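4.2 Folding demonstrations

Knitwear was recorded with the Drummond hand-held gripper on beds in private homes. The set holds 900 episodes, 83 of them with cardigans. Labels mark the garment state at the start and end of each fold (Figure 3). 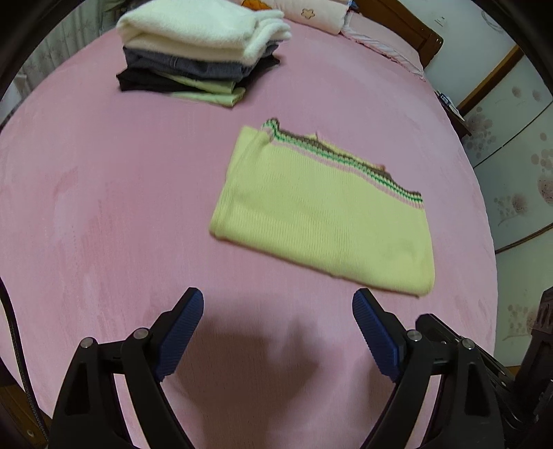 Bożena Czerwiński objected that end-state labels alone reward a policy for flattening the fabric in any order. We therefore added a label at each regrasp – over 15 per episode in the longest cases – and retrained.
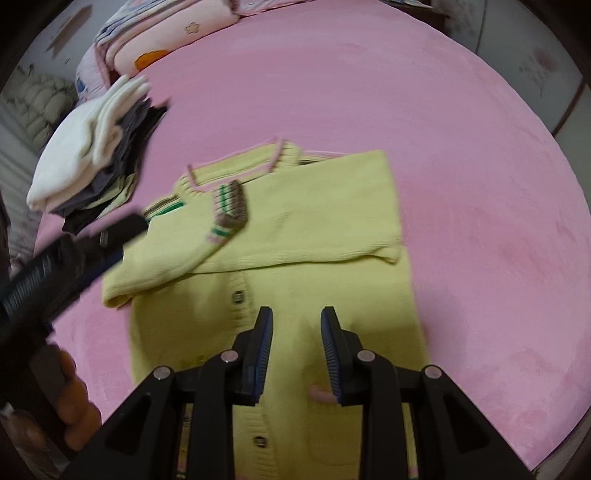 Figure 3. A yellow knit garment on a pink bed cover, folded (top) and with a sleeve across the body (bottom).

Retraining reduced sleeve errors for cardigans but left collar errors unchanged.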